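Research > Home and Household > Working Papers > Items and Containers on a Shared Table

Print this page | E-mail this page

May 5, 2019

3. Materials and table layout

3.1 The item set

The items were chosen to fall into groups that most households would recognize: things that hold other things, things that are eaten, and things that belong to neither group. Plates, bowls and cups made up the first group. Toy fruit made up most of the second. The third was kept small on purpose, as earlier work at Peltura had found that too many odd items made people give up on grouping and simply push everything to one side.

Figure 3. Kitchen and household items on the white table. 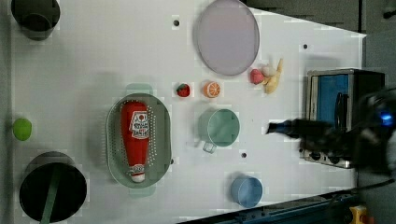
Toy food was used in place of real food for practical reasons. Fruit changes color and softens over several days, and the sorting task ran from the beginning of March to the end of the month. Ó Néill used real fruit in a similar task and had to replace it between sessions, so that later participants did not handle the same items as earlier ones.

We did not try to match the sizes of the toys to each other. An item that is too large or too small for its kind may be treated differently, and this was left for the analysis in Section 5.

3.2 Layout

Items were placed by hand before each session. The only fixed rule was that every item had to be within reach of a seated adult. Containers were not set out in size order, and food was not kept on one side of the table.

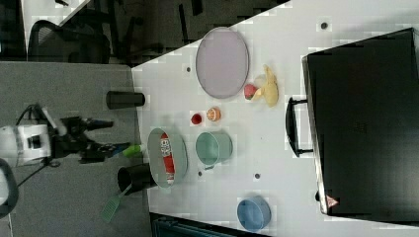

Some layouts began with an item already inside or on top of a container. We call these "loaded" layouts. In the others, called "open" layouts, the containers started out empty and the food lay directly on the table. Participants were told neither of these names. They were asked to put the table in order in whatever way they would at home, and to say when they had finished.

A total of 35 adults took part. Each completed 2 layouts, one loaded and one open, with a short break between them. Ifeanyi Effiong set out the items for all sessions and kept the written record of starting positions.

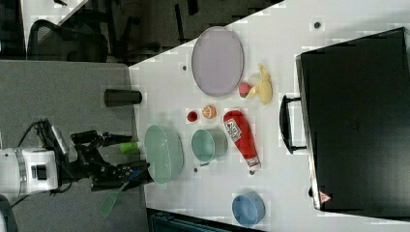 Final positions were coded by hand using the Trarkel sheet, which gives each item a place, a nearest neighbor and a container if it has one. The sheet was designed for kitchen drawers and needed one change for use on a table: the entry for "back" and "front" was replaced with "near edge" and "far edge." In all, almost 1000 placements were coded.

3.3 Items set apart
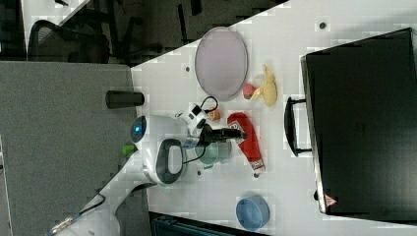
Distance between items was coded separately from contact. Following Uselis, an item was marked as "set apart" if clear table surface could be seen between it and its nearest neighbor. The round blue bowl shown above meets this rule, with bare table between it and the red bottle. The pinkish-red ball does not, being tucked between the duck and the plate. Where coders disagreed, the looser reading was kept and the case was noted on the sheet.

Touching items were not assumed to form a group. Fruit left against a plate may be on its way to the plate, or may have rolled there.

Related items
Sorting by use and by shape in the kitchen drawer
What counts as an empty bowl?
The Trarkel sheet: notes for coders
Toy food and real food in sorting tasks

Print | E-mail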